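Teleop notes: the sweep task, part two

The last post covered the mounting and the wiring. In October I started recording demonstrations for the first task that needs both arms at once, which is clearing a table with a dustpan, a hand brush and a bin. I am logging what went wrong while I still remember it.

The control side is unchanged. Two leader arms sit on a separate bench, joint positions are copied to the followers, and I watch the follower side directly. There is no force feedback. The logger is my own fork of Flutix, with one file per episode and a text field for comments. I discard an episode if I touch anything on the table by hand after the recording starts.

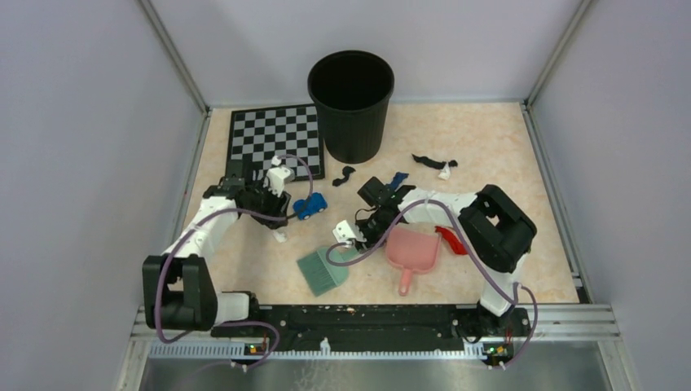 Both followers over the table. Pan and brush are lying at center-left, with the chessboard at the back.

Tool pickup took most of the time. The pan handle is short, and when it points toward the front edge the left wrist has to rotate further than is comfortable on the leader. My first 14 attempts used whatever grasp I managed, and the joint traces for that phase look like noise. I then fixed the order: pan first with the left arm, brush second with the right, no regrasping in the air. If the grasp is poor, I put the tool down and start the grasp again within the same episode. Those recoveries stay in the data.

Zoriana Stasiv, who drove half the sessions, grasps the brush closer to the bristles than I do. Her strokes are shorter and more repeatable. I asked her to keep her grasp and I changed mine, so that the policy does not have to average two different ones. We did not try to match speeds. She is slower, and I would like to keep some of that variation.

The other problem is the bin. The rim is high relative to the table, so the left arm has to lift the pan well clear before tipping it. A small pitch error during the lift is enough to drop whatever is on the pan. What helped was splitting the motion when driving: raise with the wrist held level, stop, move over, stop, tip. The pauses look unnatural on playback, but they give clean phase boundaries. I cap each pause at 3 seconds and trim the longer ones afterward. 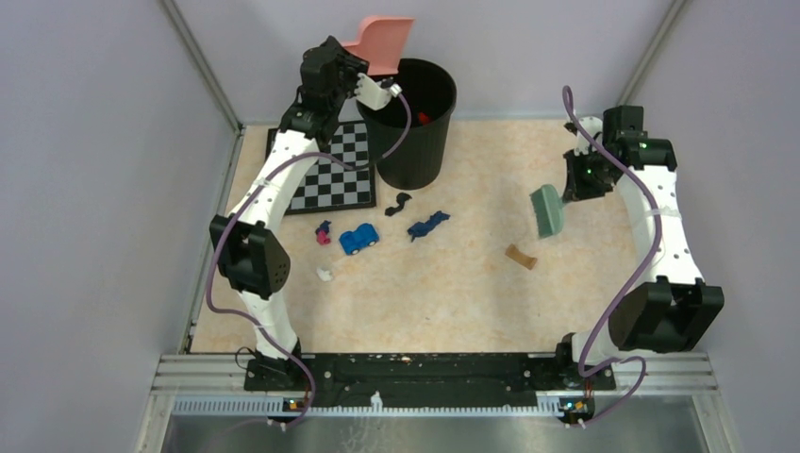 Pan up at the rear left rim of the bin, brush in the right gripper.

While the left arm is busy, the right arm has nothing to do. I used to let it drift, which meant that the leader sagged and the follower went with it. Now the operator holds the brush still on the right side until the pan is back down. Idle motion is still motion as far as training is concerned.

Current count is 18 episodes I would train on, out of a target of 600. That ratio is poor, but the discard rate has dropped since the grasp order was fixed. I vary the positions of the small objects between episodes and have not yet varied the bin. Next I want to rerun the calibration on the left leader, where the wrist offset has crept again, and write a script that flags long pauses automatically. The trimming is currently done by eye in the Flutix viewer, and it is slow.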